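Godley Rec Volleyball Forum > League Talk > Season awards, who got robbed?

setterbrain74
OK so the banquet was last night and I need to talk about it. Libero of the year going to the Dronance kid over Bimla Goel? Really? I played against Bimla in April and she dug everything I hit at her. I hit one off her shoulder and it still went to the setter!

backrowbetty
I love Bimla but she missed 4 matches with the ankle. You can't give it to someone who wasn't on the floor for a chunk of the season.

setterbrain74
She still led the league in digs per set. Per set! Missing matches doesn't change that number.

oldmanpancake
Per set stats get goofy when you only play the weak half of the schedule. Go look at who Sumach faced in the weeks she was out. Jaber twice, for one.

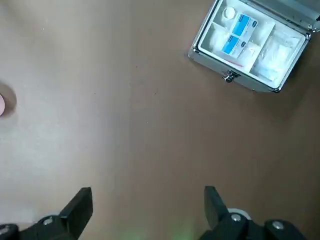
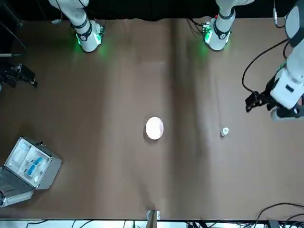
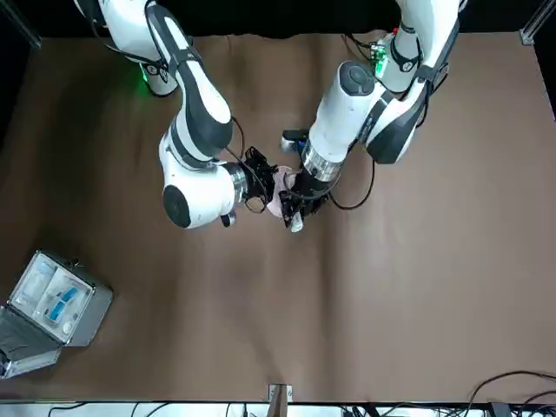
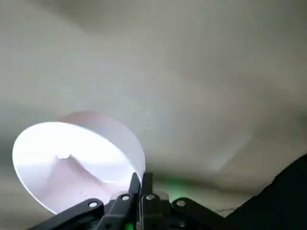

Posted by Catrin Parry, Sep 23, 2021

Hi all, I was on the voting panel this year so I'll take my lumps. There were 12 of us and the libero vote was the closest of the night. I had Bimla first on my ballot (sorry, Dronance fans) and I'd do it again. What bugged me more was best server, where people clearly voted on aces and forgot that errors exist. If you miss one for every one you land, you're giving the other team free points and a breather.

backrowbetty
Catrin!! Thank you for saying it about the serving. My whole team was grumbling at our table.

netviolation
Gonna disagree. A tough server messes up the pass even when it isn't an ace, and you can't see that on the stat sheet. I'd take the misses.

oldmanpancake
Not at 23-23 you wouldn't.

netviolation
ESPECIALLY at 23-23.

setterbrain74
Can we get back to Bimla please. Also does anyone know if the gear fund total they read out was right? I heard $3,498 but the mic kept dropping out.

Catrin Parry
Yep, 3,498. Most of it goes to new antennas and a second ball cart. And if you want the voting to weigh matches played, bring it up before the spring season, I'd be fine with a minimum. I just don't want one so high that a rolled ankle knocks you out.

backrowbetty
I could live with that. Still think the Dronance kid earned it though.

setterbrain74
We play them first week of spring. I'm serving at him all night.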